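Household Waste in Brokville: what I found out

So I ended up asking 62 households what they throw away in a week, which was far more doorsteps than I'd bargained for! Most people were lovely about it (one gave me plums).

The weighing took up most of June. My kitchen scales only go up to two kilos, so I borrowed a bigger set from Mutua Nyamweya.

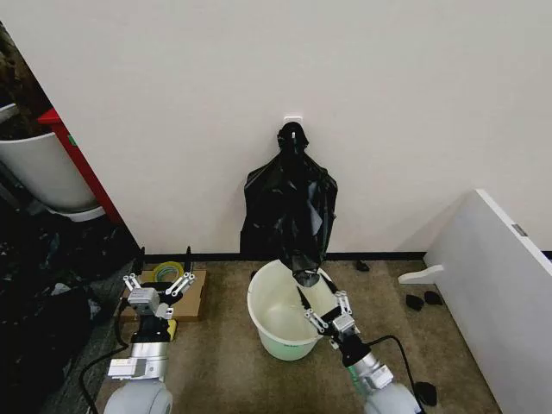

Food scraps came top nearly everywhere, mostly bread and potato peelings. Vusine Road was the odd one out, with loads of newspaper.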